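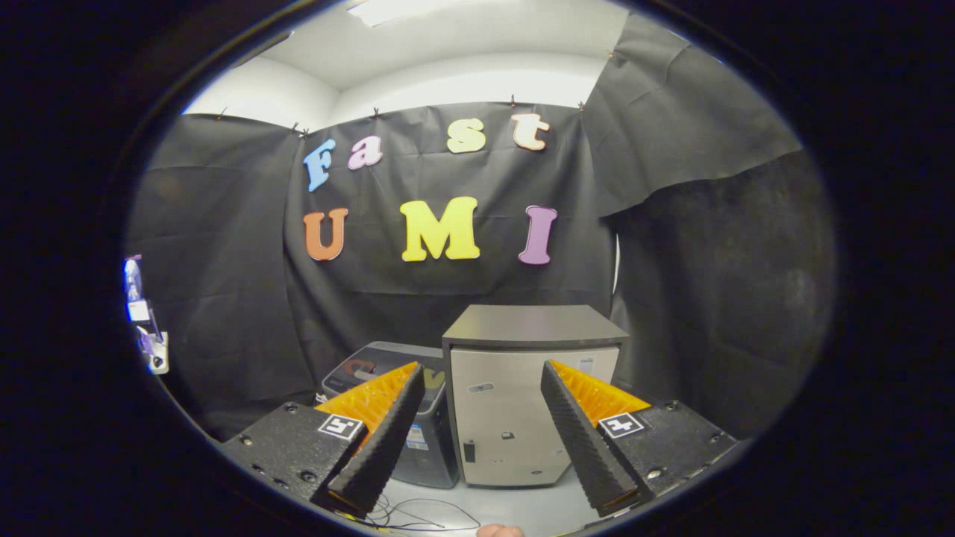 Ticket 1034 - Label printer skips every other page
Opened by: Yaryna Hladun
Assigned to: Lev Pavliuk
Status: Closed

Yaryna, 9:10
Printing address labels from Otura. Page one is fine, page two comes out blank, page three is fine again. The job is 47 pages. Same thing from my laptop and from the front desk PC.

Lev, 9:35
Which driver version, and is the paper size set in Otura or in the printer menu?

Yaryna, 9:52
Driver is whatever came with the Grellum. Size is set in both places. Otura says Letter, printer says A4.

Lev, 10:05
Set the printer to Letter, turn it off, wait a minute, turn it on. Then print four pages, not the full job.

Yaryna, 10:40
Did that. No blank pages now, but the text sits too low and runs over the bottom edge of each label.

Lev, 11:15
Top margin in the template is probably still the A4 one. Open Page Setup, click Reset, save under a new name - the old template is read-only. Also check that resolution is 300 and scaling is off.

Yaryna, 1:20
Scaling was on. Reset the margin too. Full job printed, labels line up.

Lev, 1:30
Closing. Antonina has the same template on her machine and will need the new copy.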